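## Budget check: second arm cell for tabletop handling work

**matheson_b**

I have to put in a equipment plan by May and would like it pulled apart before it goes up. We have one table-mounted arm cell doing kitchen-type handling (plates, racks, small containers). The proposal is a second cell. Arm and controller are on a separate capital line, so leave those out. What remains:

- Table and base mounting: reuse existing
- Gripper spares, two sets of fingers: 295
- Overhead camera, bracket, lens: still being quoted
- Cabling, strain relief, trunking: not yet priced
- Props and fixtures: not yet priced

The ceiling for the lot is 2,512, ex VAT. Planned life is 36 months. Is anything missing?

**wirby**

Guarding. You have no line for it. Even if the risk assessment lets you run at reduced speed without a fence, somebody will want a floor marking and a second stop button within reach of the operator's side. Price the button properly, with the cable and the box.

Also, 295 for two sets of fingers sounds like the bare part. Are pads included?

**matheson_b**

Pads are not included. Noted. The stop button is in the capital line with the controller.

**jatlow_m**

I'd disagree with the order of the list. Props should be at the top. On our cell the props cost more over the life than the fingers did, and they went in as "not yet priced" too. Ceramic plates chip at the rim after enough drops, and then your grasp width has changed and the older results don't compare. Buy each plate in quantity from one batch and shelve the spares.

**wirby**

Plates are cheap. You could replace the lot every quarter and not notice it next to a service visit.

**jatlow_m**

The plate is cheap. Finding the same plate 20 months later is the expensive part. We lost the better part of a fortnight re-teaching a rack because the supplier changed the foot ring.

**mornska**

Agree with jatlow on batches, with wirby on the amounts. Put a fixed sum against props and don't itemise.

My own concern is cabling. "Reuse existing" for the table usually means the existing cable routes as well, and a second set of leads won't fit down them. Can you post the current layout?

**matheson_b**

Current cell is as below. The second one would copy it, with the same rack and the same arm type, but I want the cables off the floor this time. 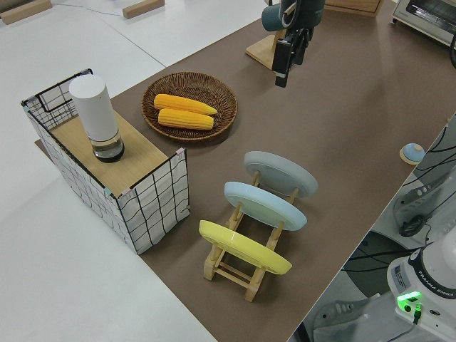

Trunking would run under the table edge on the robot side and drop once, at the controller. I make that two lengths plus corners. Power for the small appliances would go on its own run, so that they can be isolated without touching the arm supply.

**mornska**

Two lengths is tight. Order three. Keep a minimum bend radius on the arm cable and check the data sheet for it, as most corner pieces are too sharp.

**wirby**

Separate isolation for the appliances is sensible. Is the toaster oven ever switched on? If so it needs to go in the risk assessment under its own heading, and that may alter what you can put near it.

**matheson_b**

Not energised in the current plan. Door opening and closing only. I'll state that in the document so it can't creep.

**jatlow_m**

Then put the plug in a locked cover. Small cost, and it saves the argument at the review.

What have you done about contingency?

**matheson_b**

Nothing yet. I was going to take whatever was left after the camera quote.

**jatlow_m**

Leftovers get removed. Give it a line and a percentage. We use ten.

**wirby**

Ten is low for a camera mount nobody has drawn. Fifteen.

**matheson_b**

Fifteen, then, and I'll cut the lens if the total goes over. Revised sheet to follow once the bracket has been quoted.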